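La carta de marzo: cartas, precisamente

Hola otra vez. Os escribo con el café ya frío y la mesa hecha un desastre, que es como suelo escribir este boletín, y hoy vengo a hablar de correspondencia en papel. De la de sobre, sello y paciencia. Llevo todo el invierno metida hasta las cejas en esto y ya tocaba contarlo.

Todo empezó al vaciar el trastero de mi tía, con sus cajas de cartón llenas de cartas que se escribió con una amiga de Drukow durante media vida. Salieron 357, atadas con cinta de pastelería y ordenadas por años (los primeros, al menos, porque a partir de cierto momento mi tía se cansó de ordenar y lo echó todo junto con las felicitaciones de Navidad y los recibos del gas).

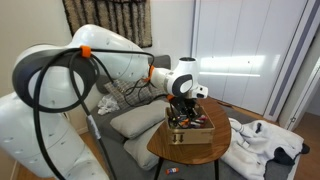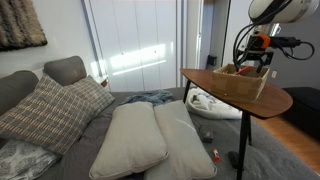

Según me escribió Romana Slanina después del boletín anterior, lo primero que hay que hacer con un montón así es no leerlo. Me decía que ella se puso a leer las de sus abuelos la misma tarde en que las encontró, sacando hojas de aquí y de allá, y que a la hora de la cena tenía cuatro sobres sin carta y cinco cartas sin sobre. Que primero se numera a lápiz, por detrás y flojito, y después se lee todo lo que una quiera. También me avisaba de que las gomas elásticas se pudren y se quedan pegadas al papel, y que las quitara ya.

Pues Romana, te hice caso a medias. Las gomas las quité enseguida (había tres, y una se deshizo en migas como una galleta rancia). Lo de no leer, en fin. Abrí una. Luego abrí otra. A las dos de la madrugada seguía en el suelo del pasillo con una manta por encima, enterándome de que en Drukow hubo un verano tan seco que regaban los geranios con el agua de cocer las patatas.

Lo que más me ha sorprendido es lo poco que pasa en ellas. Yo esperaba secretos, un amor contrariado, una herencia, yo qué sé. Y lo que hay es el precio de las cerezas, un abrigo que no acaba de quedar bien de hombros, el gato que ha vuelto, el gato que se ha vuelto a ir. Una carta entera, de las largas, de cinco hojas, está dedicada a decidir si pintar la cocina de amarillo o dejarla como estaba. La siguiente no menciona la cocina para nada! Tuve que esperar ocho meses de correspondencia para saber que la pintaron de verde.

Y os juro que me enganchó más que cualquier serie.

Tengo una teoría, que ya sabéis que me gustan las teorías de sobremesa. Cuando la respuesta tarda tres semanas no puedes contar lo urgente, porque lo urgente ya se habrá resuelto cuando te contesten. Así que cuentas lo otro, lo que seguirá siendo verdad dentro de un mes: cómo es la luz de tu ventana, qué te preocupa de tu hermano, qué estás leyendo. Mi tía por teléfono era seca como una tiza. Por carta es otra persona, bromista, con una mala idea para los vecinos que me ha hecho reír sola en voz alta. Me da un poco de pena no haberla conocido así, y a la vez aquí la tengo, contándome lo del abrigo.

Bueno, el caso es que me picó. En enero me propuse escribir doce cartas en doce semanas y voy por la octava. Os cuento cómo va.

El papel. Empecé con un bloc cualquiera de los que andan por casa y la pluma lo traspasaba todo, así que por detrás no se podía escribir. Luego encontré en la papelería Šimek, que es la que está al lado de mi dentista, un papel color hueso que vendían suelto y por peso, como los caramelos. Una maravilla. Aguanta la tinta por las dos caras y hace un ruidito al doblarlo que me pone de buen humor. La señora me preguntó si era para invitaciones de boda y me dio apuro decirle que era para contarle a mi prima lo de la caldera.

La tinta. Azul oscura, y se acabó. Probé una violeta y al releerme parecía que tenía catorce años y un candado en el diario.

La letra es el asunto delicado. La mía se ha muerto. Escribo la lista de la compra y poco más, y la primera carta me salió con una caligrafía de médico con prisa: a la segunda hoja me dolía el pulgar y las emes eran todas una raya. Pasa, os lo digo por si os desanima a alguno. A la cuarta carta ya iba mejor. Ahora hago un borrador con cuatro palabras en un papelito (caldera, Vesa, el pastel de puerros, pedir perdón por lo del cumpleaños) y tiro del hilo, sin tachar mucho. Si tacho, tacho. En las de mi tía hay tachones enormes y son lo primero que miro, a ver si al trasluz se lee algo.

Vesa, por cierto, para quien se haya apuntado hace poco a esta lista, es el pueblo donde pasábamos los agostos. La tercera carta la mandé allí, a la dirección de la casa de al lado, sin saber siquiera si seguía viviendo la misma familia. Contestaron! Una postal con el puente y seis renglones apretadísimos diciendo que sí, que seguían, que la higuera también, y que a ver si me pasaba. La tengo apoyada en el azucarero.

De las ocho que he mandado me han contestado tres por carta, dos por teléfono (muertos de risa, pero contentos) y el resto todavía nada. No lo llevo mal. Al principio miraba el buzón dos veces al día, ahora una y con disimulo. Mi prima me mandó una foto de mi carta por el móvil con un corazón, y decidí que vale como respuesta aunque por dentro me pareció un poco trampa.

Y luego está Wekesa Kaijage, con quien me escribo desde diciembre a raíz de un comentario en este mismo boletín y que juega en otra liga. Sus cartas llegan con la hora puesta en cada párrafo, porque las escribe a ratos: las siete y diez, mientras hierve el agua; las once de la noche, otra vez, con un bolígrafo distinto. Le he copiado el sistema. Quita muchísima presión, porque ya no hay que sentarse a escribir una carta con mayúsculas, solo seguir un poco donde la dejaste. La última que le mandé tiene tres tintas y una mancha de mermelada que rodeé con un círculo y una flecha.

Me preguntabais varios por los archivadores, así que vamos con lo práctico. Las cartas de mi tía las estoy guardando en carpetas de la marca Hanar, de las de solapas, una por año, con la hoja desplegada y el sobre detrás. Me dijeron que desplegadas sufren menos por los dobleces y tiene sentido, porque las más viejas se estaban abriendo justo por ahí. Nada de fundas de plástico blandito, nada de clips. Donde había clips han dejado una sombra de óxido con la forma exacta del clip, bastante bonita, la verdad, pero que no quiero ver más. Los números los he puesto a lápiz blando (Romana, para que veas) y llevo un cuaderno aparte con el número, la fecha si la hay y una frase: «31, el gato vuelve». «32, el gato no era ese gato».

Las que no llevan fecha las voy colocando por el matasellos y, si tampoco se lee, por el abrigo. En serio: hay una etapa de antes del abrigo, una etapa de arreglos del abrigo y una etapa en que ya no se habla de él. Funciona bastante bien. Me quedan en la mesa unas cuantas sin sitio, las que hablan solo del tiempo, y ahí estoy atascada.

Todavía me falta lo más gordo, que es la otra mitad. En casa de mi tía estaban las cartas que recibió y algunos borradores de las suyas, que por eso he podido oírla, pero las que mandó de verdad deberían estar en Drukow, si alguien las guardó. He escrito a la última dirección que aparece en los remites. Es la octava de mis doce, y la que más me costó: cuatro intentos, y al final la más corta de todas, una cara y poco. Puse quién soy, lo que había encontrado y que me encantaría mandarles copia de lo que quieran. Puse también lo de la cocina verde, por si les suena.

Si alguno de vosotros ha pasado por algo parecido, escribir a una familia que no te conoce de nada para hablarle de su abuela, contadme cómo lo hicisteis y si esperasteis mucho. Y si os apetece apuntaros a lo de las doce cartas, no hace falta empezar en enero ni ser doce. Respondedme a este correo con vuestra dirección y os pongo en la lista de parejas, que ya va creciendo. Solo pido que escribáis al menos una vez, que el mes pasado hubo dos personas que se quedaron esperando y me sentó fatal.

Unas cosas sueltas y os dejo.

El papel de Šimek lo cortan a la medida que les pidáis, pero hay que ir por la mañana, que por la tarde la guillotina la tienen cerrada.

Quien me pidió la receta del pastel de puerros: va en el próximo, que la tengo a medias y no me acuerdo de si llevaba nata.

La carta más larga del montón, la 112, tiene 800 palabras solo sobre unas vecinas que se dejaron de hablar por una escalera de mano. Estoy pasándola a limpio con los nombres cambiados y, si me da tiempo, os la mando entera en el boletín de abril.

Un abrazo y hasta entonces. Me voy, que el correo lo recogen a las cinco y tengo la novena sin cerrar.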